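Home Posts Recipes Garden About

June, by the night shift dropout

So a bunch of you asked how the new job is going, and I keep answering in one-word emails, so let me do it properly. Coffee's made, it's Thursday, I don't go in until noon.

Quick recap for anyone new. I spent 9 years in the dish room at Maltisano, the catering kitchen out on the Clollcombe road. If you ate a wedding dinner anywhere in this county, there's a fair chance I scraped your plate. Then last spring management brought in the Bautista line, a big automatic sorter and washer that takes the trays in at one end and pushes clean stacks out at the other. They told us in a meeting with donuts. The sheet they handed out said it could do 1592 plates a shift, and I remember staring at that number with jelly on my thumb and thinking well, that's me and two other people.

They didn't fire us, I'll give them that. Some people went to prep, and one went to driving and loves it (she gets to listen to her own music all day!). I stayed on as what they called a line attendant, and I'd like to talk about that a little, since I don't think folks who plan these things ever stand there for a whole shift.

The heavy stuff was gone. No more racks over my head, no more prune fingers, and my shoulder quit waking me up at night. That part was wonderful and I'm not going to pretend I miss it. But the old dish room was five of us yelling over the sprayer, and the new one was me and a screen. I'd wait for a light to turn orange, pull out a jammed fork, push a button, and wait for the light again. You can't even daydream, because of the light. I used to come home tired and chatty and now I came home rested and cranky, and my husband noticed before I did.

The other thing was the odd stuff. The machine was great on our regular white plates, and anything that wasn't a regular white plate came to me in a gray bin. Gravy boats, somebody's grandma's platter that got mixed in by mistake, a bowl with a chip in it. By the end of winter I was the department of weird dishes.

Which is sort of how I ended up at Zuson! They were looking for people with kitchen experience to do household tasks with the hand grippers, so that robots can learn from how we do it. I figured I'd be terrible at it and applied anyway. You hold one in each hand and they do what your fingers would do, only with two fingers and no feeling in the tips. My first week I dropped everything. A plastic cup got away from me so many times I started talking to it. You have to slow way down and think about things your hands have known since you were six, like where you grab a bowl when another bowl is crowding it, or how you get a shallow plate up off a stack when there's nothing to get hold of but the rim.

Mostly it's tables. You clear it, you set it, you nest the bowls, you move the phone over so it doesn't get knocked.

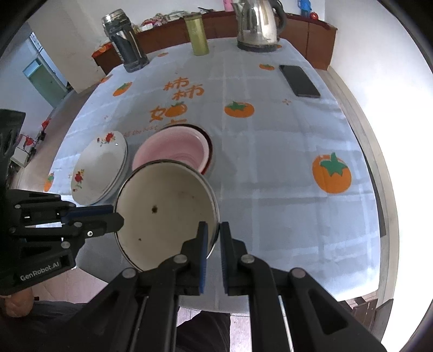 And then you put everything back and do it again a little differently, which sounds dull and some afternoons is. My record is 43 good takes before lunch. A take gets tossed if you fumble too badly, but a small fumble with a recovery they keep, and I like that more than I can explain. At Maltisano a fumble was just a broken plate and a note on the clipboard.

I do get asked if it bothers me, teaching a machine the job after a machine took the job. My sister asks about every other Sunday. Some days, yes. I think about the gray bin and how that was the last bit of the dish room that needed a person, and now I'm over here working on the gray bin. Other days I think about my shoulder, and about how many kitchens have somebody in them with a shoulder like mine. I haven't made up my mind and I don't feel I have to by any certain date.

What I'd say to a boss who's about to buy one of these lines is ask the dish room first. We could have told them about the platters. We could have told them to put two attendants on, even for half the shift, just so there's someone to talk to. They did finally add a second one after I left, and I hear the radio's back on.

Okay, it's past eleven and I still have to find my other shoe. Tomato update this weekend, they're doing great, the squirrels are also doing great.

Recent posts
Squirrels 1, tomatoes 0
The donut meeting
What to do with too much zucchini
My shoulder, an update
Driving the Clollcombe road in fog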